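Saltodness Window Insulation Kit, Interior Film, 5-Window Pack

Sold by: Arkolon Home Supply
Category: Weatherproofing > Windows > Interior film
Fits: wood, vinyl and painted metal frames
Availability: In stock, ships from our own shelves
Page last revised: August 14, 2022

Before you add it to the cart

We sell a lot of window film, and we're not convinced that most of the people who buy it need it. The box says it will "transform your winter." It won't. It's a sheet of thin clear plastic and a roll of double-sided tape. If your windows are single pane and your room is hard to keep warm, it can help. If you have decent double-pane windows with good seals, you'll get a slightly shiny window and a strip of tape to peel off in spring.

The old version of this page repeated the maker's savings figure. We took it down. Johannes Zulu, who buys our weatherproofing stock, asked Saltodness where the number came from and got back a brochure with the same number in it. Until we see how it was measured, what kind of house it was measured in, and what the weather was doing, we're leaving it off.

What we can tell you is how film works. The plastic is held a little way off the glass, and the air trapped between them slows the loss of heat from the room. It also blocks drafts that come in around the sash, provided the tape goes all the way around and sticks. The draft part is what most people notice. If you feel air moving when you hold your hand near the closed window, you're a better candidate than somebody who just thinks the glass is cold.

What's in the box

Film, folded, enough for 5 windows of ordinary size. "Ordinary" is the maker's word and it's doing a lot of work. A tall window or a wide picture window will use up two windows' worth.
Double-sided mounting tape, one roll.
Two alcohol wipes. Not enough for the whole job. Buy a bottle of rubbing alcohol and use a rag.
Instruction sheet in small type.

No knife, no tape measure and no hair dryer. You need all three. 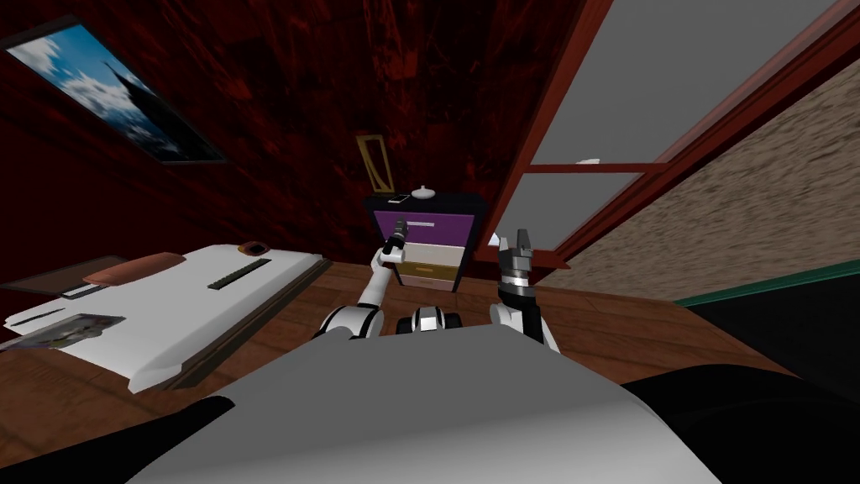 Bedrooms are where we'd spend the money first, if we were spending it. You lie still in them for hours, often with your head near an outside wall, and a draft you'd never feel in a kitchen will keep you awake. Do one bedroom window, live with it for a week or two, and then decide if the others are worth the bother. The unused film keeps fine if you leave it folded and out of the sun.

Don't put film on a window you may need to climb out of. Plenty of bedroom windows are the second way out of the room in a fire, and in many towns that's written into the code. Film can be torn through, yes, but it's one more thing to deal with in the dark. The maker's sheet mentions this on the back, near the bottom. We think it belongs on the front.

The same goes for any window near a gas heater or other fuel-burning appliance that needs fresh air. If you don't know whether yours does, ask whoever services it before you seal anything.

Claims on the package, and what we think of them

"Crystal clear." Close, if you shrink it evenly. From across the room you'll hardly see it. From an angle, with a lamp on, you will. Wrinkles in the corners show up worst and don't always come out with more heat.

"Installs in minutes." Laimutė Raudsepp from our returns desk put up a full pack at home to see. Her first window took her most of an hour, with cleaning. The last went much faster. Two people make it a lot easier, mainly for hanging the top edge straight.

"Removes cleanly." Sometimes. On sealed wood or vinyl in good shape, we've had no trouble. On old paint, the tape may take paint with it. On bare or waxed wood it may not stick well enough to begin with. Try a short strip somewhere low and out of sight, leave it a few days, and pull it slowly. If you don't like what you see, send the kit back with the rest of the tape unused and we'll refund it.

"Stops condensation." We'd be careful with this one. Film can keep moist room air away from cold glass, which cuts down on fogging. But if there's already damp in the frame, you're sealing it in. Dry it out and find the cause first. A kit at this price won't fix a rotten sill or a failed seal between panes.

"Reusable." No. Once it's been shrunk, it's done. The maker may mean that leftover film can be used next year. We asked, and are still waiting.

Putting it up

1. Measure the trim, not the glass. The tape goes on the flat face of the frame or trim, so measure to its outer edges and add two inches each way. If your window has a divider down the middle that stands out as far as the trim, treat each side as its own window. If the divider is set back, one sheet can go over everything.

2. Clean the frame. Wash off dust and grease, wipe with alcohol and let it dry fully. Most of the failed installs we hear about come down to this step. Wood grain holds more dirt than you'd think, so go over it twice.

3. Let the room warm up. The tape grabs poorly on a cold surface. If the frame feels chilly to the hand, wait.

4. Tape the top first, then the sides, then the bottom. Press it down hard with your thumb along the whole length. Leave the backing on for now. Corners should meet with no gap, since a gap there will leak air all season. 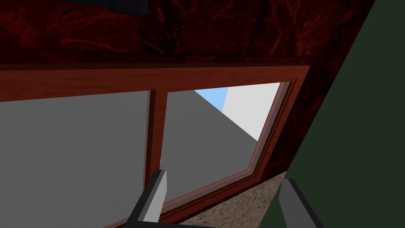

5. Hang the film. Peel the backing from the top strip only and press the film on, working outward from the middle. Then do the sides, then the bottom. Pull it snug but don't stretch it. You can lift and reset it once or twice before the tape gives up.

6. Shrink it. Use a hair dryer on its high setting, a few inches away, always moving. Start in the corners and work toward the middle. Stop when the wrinkles are gone. A paint-stripping heat gun will put a hole in it, and we don't take returns on those.

7. Trim the extra with a sharp blade, held nearly flat. Dull blades drag the film off the tape.

Who should skip it

Renters whose lease forbids adhesive on the trim. Read it before ordering.

Anybody with a cat that sits on the sill. The film won't last the month.

Anybody who opens windows in winter. Once the film is up, that window is shut until spring, unless you're willing to buy another pack.

People whose drafts come from somewhere else. Walk around on a windy day with a strip of tissue paper and hold it near outlets, baseboards, the attic hatch and the bottom of the front door. If the tissue moves more there than at the window, you'd do better with the Jistivis door sweep or a tube of plain caulk. Both cost less than this kit. The caulk will outlast it by years.

Compared with the other two we carry

Chauke Heavy Interior Film. Thicker, harder to tear, and harder to shrink smooth. Costs more. The company says the extra thickness makes it warmer. Maybe, but the trapped air is what's doing the job, and you get that with either one. We'd pick it for a rough spot such as a garage or workshop, where something could brush against it.

Arkolon Store Brand Film. Our own. The film seems about the same to us as the Saltodness film. Our tape is a bit weaker on rough wood. You can buy the store brand and pair it with better tape, and several customers do.

Customer comments

The maker's site shows 1,277 reviews, nearly all of them glowing, many posted before the first cold night of the season. We don't import those. Ours come only from people who ordered here. There are 263 so far, and we print the cranky ones too.

"Works on my two north windows. Did nothing I could feel on the south ones, and I should have guessed that." Nandi Mabaso

"The bedroom is quieter. I didn't buy it for that and can't swear I'm not imagining it. My heating bill was down, but it was also a mild winter, so who knows." Tianyou Tang

"Tape let go at the top on the third night. I cleaned with soap and skipped the alcohol. Redid it with alcohol and it held until June, when I took it down. Lost a sliver of varnish by the latch." Anel Le Roux

Questions we get

Can I use it on a skylight?
You can try. Gravity is against you and so is the summer sun. We wouldn't.

Does it yellow?
One season, no. People who leave it up longer tell us it goes brittle before it changes color.

Will curtains still close?
Usually. Check how far the rod stands off the wall, and keep rings and hooks from rubbing the film.

Is film better than heavy curtains?
They do different jobs. Curtains only help when they're closed, and they don't seal at the edges. If you already own thick ones, close them at dusk for a week before you buy this.

Do you sell the tape by itself?
Yes, in 200-foot rolls. That's far more than one house needs, so share it with a neighbor.

Returns

Unopened kits can come back any time in the same season. Opened kits can come back if the film hasn't been cut. Put the order number on the outside of the package and use the label that came with your order.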